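The Long Porch at Paston

My aunt left me the key and a note that said the house would explain itself. It did not, at first. I drove out from the rail stop at Skurkisden in October with the windows down, past 3,000 acres of somebody else's sheep, and when the chimneys came up over the rise I yelled out loud in the car, all by myself. Four chimneys! She had never once mentioned chimneys.

Paston was a homestead before it was anything else. The first part is three rooms of rough fieldstone, low enough that I could put my palm flat on the ceiling of the middle one. Then somebody got rich on wool and stuck a whole mansion on the front of it, with a porch running around three sides and a front door wide enough for a piano. The two halves have never gotten along. You go down a step from the mansion to the cottage and the floor tilts the other way, so that for a second you feel like you are getting off a boat. I must have gone up and down that step twenty times the first evening, just for the feeling.

The dining room had been shut up for years. I opened the shutters one at a time and there was the cornice, grapes and wheat all the way around, and in the corner by the window, one pear. Only one. I stood on a chair to be sure of it. Had the plasterer run out of grapes? Was it a bet? I laughed until I had to sit down on the chair I'd been standing on.

The builder's book was in the kitchen drawer under the string. My aunt had wrapped it in a tea towel. The handwriting was tiny and slanted hard, as if the writer had been working in a wind, and it began in the middle of an argument. "Esposito stone again late. Will not pay for the second load." Esposito was the quarry, I worked out, over toward the river. A few pages on: "620 for the porch posts, which is robbery, and they are beautiful." I read that line out loud to the stove. They are beautiful! I went outside with a flashlight to look at them again, every post, and the moths came along.

I read at the kitchen table until the lamp started to smoke. The book went through the cellar, the well, the second well, a fire in the wash house, a great deal about nails. The writer hated the architect's first drawing and loved the second one and built something that was neither. There was a page where nothing was written but the price of glass, over and over, getting smaller each time, and I was rooting for that glass like it was a horse.

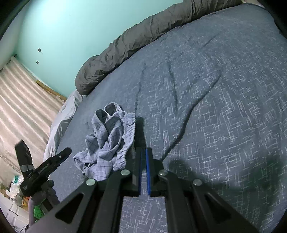 It was after midnight when I got to the pear. "Told the plasterer to put in whatever he liked, in one place only, where the dinner guests will not look. He has asked if 500 more would be too much to finish before the frost. It is too much. Have said yes."

So I took the lamp and went back to the dining room, and I pulled the chair up to the head of the table, and sat where the owner would have sat. You could see the pear perfectly. It was the only seat in the room where you could. Everybody else at dinner would have had the window behind them or the mantel in the way, and there at the end, every night, over the soup, was this one fat pear.

In the morning I walked out to the Gonero gate, the old one at the back, where the track still runs down to the shearing shed. The frost had come in and the grass crunched. From there you see the house from behind, the little stone cottage first with the mansion rising up over its shoulder, all four chimneys in a row. I had planned to stay until noon and call the agent from the station.

I went back in and looked for a broom.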